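Notes for Sunday - "Moving in together, one kitchen, two lots of stuff"
Billport library, upstairs room, July 26, 2026

(Water first. Check the people at the back can hear me.)

Hello everybody, lovely to see so many of you, and thank you to Chrysanthi Manolakis for the very kind invitation and for letting me have the clicker this time.

So. I'm going to talk for 38 minutes, and then we'll have questions. My subject is what happens when two grown-ups who have each had their own home for years decide to share one. I did it at 61. Koen had his flat, I had my house, and both of us had a perfectly good potato peeler that we would have defended in court.

Start with the money, because everyone wants to and hardly anyone does. We sat down in June with a pad and wrote out every bill, his on the left and mine on the right. I found out he'd been paying 84 pounds a month for a storage unit I had never heard of! (Pause here, let them laugh, Koen will be in the third row.) It had a rowing machine in it and his mother's curtains.

What worked for us was one joint account for the house and two separate ones for everything else. I don't ask about his bicycle parts and he doesn't ask about wool. My friend Hòa Ung and her husband put everything in one pot and they're very happy, so please don't go home and tell anyone I said they shouldn't.

(Next slide.)

Now, doubles. You'll have two of nearly everything and you'll both think yours is the better one. We began with the kitchen, thinking it would be the easy room. Oh dear. 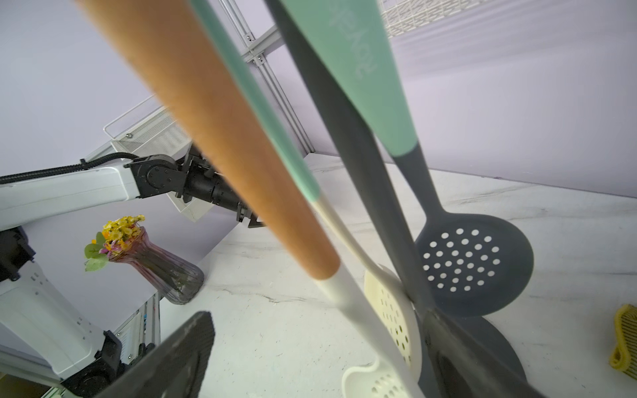

Slotted spoon, slotted ladle, skimmer. How many things with holes in does one couple need?

We argued longer about kitchen tools than we did about whose bed to keep. The bed took ten minutes. The rule we ended up with, and I do recommend it, is that each person gets a few things they can keep without giving a reason. Mine was a chipped jug. His was a tin opener that only he can work. Everything else went on the table and we took turns picking.

Furniture is harder because it's big and because it was often somebody else's before it was yours. My sideboard was my aunt's. It didn't fit. I measured it four times as though it might have shrunk, and in the end it went to Jolien Visser's daughter, and I visit it at Christmas. If you can give a thing to someone you know, do. I cried far less over the sideboard than over the box of books that went off in a van.

(If running late, skip the sideboard and go straight to space.)

Space of your own - I could do the whole talk on this. Ours is not a big house. I have the little back bedroom with the door that sticks, and he has the end of the garage, and we knock. Yes, even on the garage. I thought it was silly when he suggested it and now I'd be quite put out if he stopped.

The same goes for time. Thursday evenings I'm out at choir and he has the telly and sardines on toast. I'm told he looks forward to it all week, and I've decided to be pleased about that.

(Next slide. Sip of water.)

Who does what. Please talk about this before the first big shop and well before the first row. We wrote the jobs on slips of paper and swapped until we'd both stopped pulling faces. He cooks on weekdays, I do the bins and anything with a form.

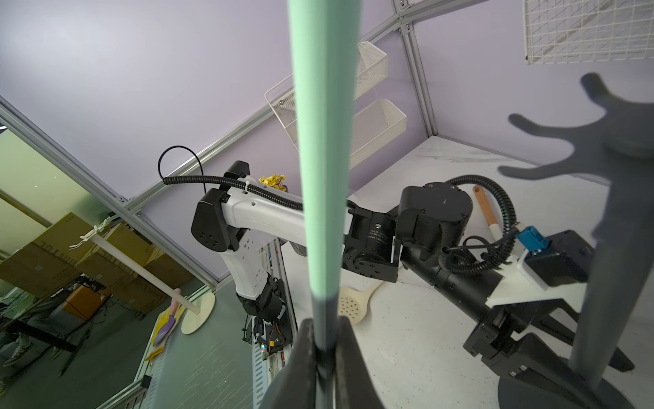 Green at the top, grey at the bottom: one that stayed.

We look at the slips again every few months. He has tried to hand back the ironing twice. I've been firm.

Last bit, family. Tell the children early, and tell them all on the same day. I rang my eldest first and my youngest heard it from her, and I was still apologising at Easter. Koen's lot were easier, they just wanted to know if the spare room was still the spare room. It is, but there's a rowing machine in it.

Right, questions. Hanneke Timmermans has the microphone, so wave at her. The handout is by the door, there's a blank copy of our bills page on the back, and please take a biscuit with you.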